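Ticket 1698 - Étui Rustutholm rouge : feuillet central collé, la carte n'entre pas
Produit : porte-passeport Vistik Rustutholm, coloris rouge, intérieur blanc
Origine : boutique Ntuli
Priorité : normale
État : résolu, surveillance en cours

Problème signalé
La boutique a reçu trois retours pour le même motif. À l'ouverture, le feuillet translucide du milieu reste plaqué contre le panneau rembourré de droite. Le client croit que l'étui n'en a pas, glisse sa carte directement sur le panneau blanc, et elle tombe dès qu'on referme. Un des trois a forcé avec l'ongle et a marqué la couture intérieure.

Suivi

Lundi matin, 9 h 40
Étuis reçus. Extérieur correct sur les trois, grain régulier, piqûre blanche complète. Les deux premiers s'ouvrent mal à plat, le rabat gauche remonte. Le troisième a visiblement été porté dans une poche arrière, il est cintré.

10 h 15
Feuillet mesuré au pied à coulisse : 255 microns. Conforme à la fiche. Le défaut ne vient donc pas de l'épaisseur.

11 h 30
Essai talc sur le premier étui. Le feuillet se décolle mais le talc reste dans la couture et fait des traces sur le rabat. À ne pas refaire.

14 h
Essai sans produit : étui ouvert, rabat gauche maintenu à plat, feuillet pris par son bord libre et relevé lentement jusqu'à la verticale. Il se détache d'un coup vers la moitié. Refermé, rouvert : il recolle un peu, beaucoup moins qu'avant. Après une dizaine d'ouvertures il ne recolle plus.

15 h 20
Appel à l'atelier Wosier, qui fait l'assemblage. Le lot compte 2000 pièces. Les étuis ont été empilés fermés juste après la pose des feuillets, sans intercalaire. Environ 500 seraient concernés, ceux du bas des cartons. L'atelier ne sait pas dire lesquels une fois les cartons ouverts.

Le lendemain, 9 h
Deuxième et troisième étuis traités de la même façon. Deuxième : bon. Troisième : le feuillet se lève mais garde un pli en bas à cause du cintrage. Étui remplacé.

Consigne envoyée à la boutique
1. Ouvrir l'étui sur une surface plane, intérieur vers le haut.
2. Tenir le rabat gauche à plat sur toute la durée de l'opération.
3. Prendre le feuillet par le bord, près du centre, et le lever droit. Ne pas tirer en biais - c'est comme ça que la couture a été marquée.
4. Passer un papier de soie entre le feuillet et le panneau, refermer, laisser une nuit.
5. Retirer le papier avant la mise en rayon.
Pas de talc, pas d'alcool, pas de sèche-cheveux.

Reste à faire
Intercalaire à demander sur le prochain lot. La notice parle encore de « pochette » au lieu de « feuillet », à corriger en même temps. 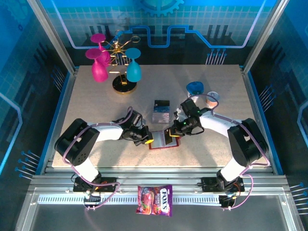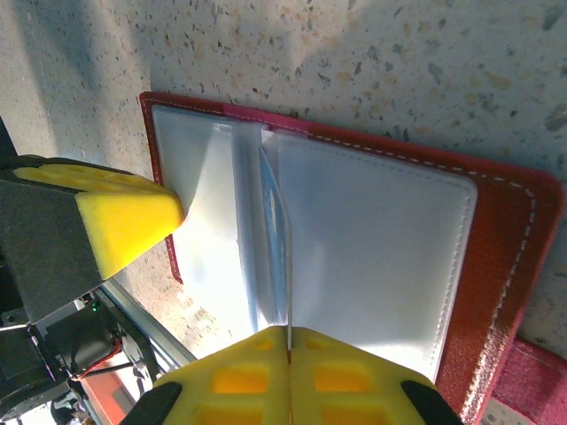 Dernière modification de cette page : vendredi, 16 h 20

Un point oublié plus haut : le panneau de droite est rembourré et reprend sa forme tout seul si on a appuyé dessus, inutile de renvoyer un étui pour ça. Le rabat de gauche marque davantage. Pour un étui dont le feuillet est plié ou fendu, échange direct en boutique, sans ouvrir de nouveau ticket, en notant 1698 sur le bon.

Commentaires (4)

boutique_ntuli
Fait sur tout le rayon. Deux étuis seulement où il a fallu recommencer le lendemain. Le papier de soie des boîtes à chaussures convient.

marou44
Même souci avec le mien, acheté en octobre. J'avais pris le feuillet pour un film de protection et j'ai failli l'arracher. Il faudrait l'écrire sur la boîte.

support
Bonne remarque, ajoutée à la demande de correction de la notice.

pleinsud
Et pour le modèle noir, c'est le même feuillet ?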